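stustard-drawer: README

Hello, and thanks for looking. Stustard is a two-armed robot built at home and in a shared workshop, and this folder holds the recordings I've made while teaching it to put things into a fridge drawer and take them out again. I'm Huw Gittins. Most of the mechanical work is mine, most of the good wiring is Rami Akl's, and the bad wiring is mine as well.

What's in here

There are 388 recordings. Each one has the head camera video, the joint positions for both arms, the finger positions for both hands, and a short text note saying what I was trying to do. The notes get lazier as you go on. Anything that just says "again" is the same job as the recording before it.

The folders:

train – the bulk of it
held_back – 100 recordings I don't train on, so please don't either if you want to compare results with mine
odd – 15 recordings where something went wrong with the logging (usually the left hand dropped out, sometimes the clock jumped)
tools – scripts for playing back, trimming and checking
notes.txt – read this before you email me!

The odd ones are included in the 388. Hadi Majali wanted me to delete them, but they're handy for testing whether your loader falls over, and mine did for weeks.

How it's recorded

I drive both arms by hand from a pair of small copy arms we call the Janevski rig, after the street the workshop is on. The right arm does nearly all the lifting. The left one is there to steady things, or to pull the drawer, and a lot of the time it just hovers with the fingers open while I concentrate on the other side. I thought about cutting the left arm data from those stretches and then left it in, because a robot that knows how to keep its spare hand out of the way is worth having.

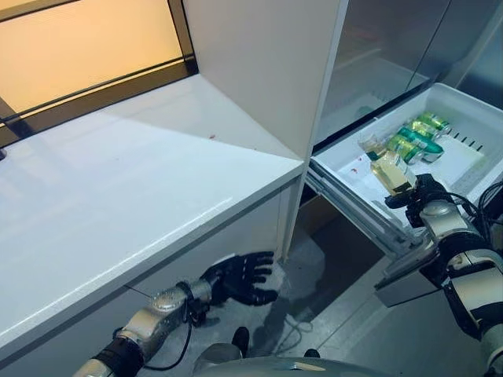
Clear containers are still the hardest thing in the set. My first grasp detector was trained on tins and cartons, and it would cheerfully aim for whatever was behind the container. Bernadette Pruitt suggested gripping low and coming in from the side, and the recordings from May onwards mostly do it that way. If you mix the older ones in with those you'll get an arm that can't make up its mind, so there's a grip column in the index (high, low or unsure) that you can filter on.

Drinks cans are in plenty of the recordings too. They roll. I haven't labelled where they end up.

Getting it running

You'll need Python and enough disk space for the video. Run tools/check first. It looks for missing files and tells you which recordings it doesn't like. Then tools/play with a recording number gives you the video with the joint traces underneath. Press the space bar to pause, and q to quit (Ctrl-C leaves a window hanging, sorry, it's on the list).

Recording 115 is a decent one to start with – nice steady pace, and I remembered to write a proper note.

Things to know before you use it

It's one kitchen and one fridge, so don't expect it to cope with yours straight off. Nearly all the driving is me, and I have habits: I pause before every grip, and I lift a bit higher than I need to. Bilal Salameh drove a few dozen on a Wednesday evening and his are much quicker and a good deal scarier. They have his initials in the driver column.

Finger forces aren't calibrated. Treat them as "touching" or "not touching" and you'll be fine.

Using it

Do what you like with the recordings as long as you say where they came from. The scripts are the same. If you fix something, send it over and I'll put it in.

Still to do: the wrist cable guide, a better left hand driver, and splitting notes.txt into something with headings.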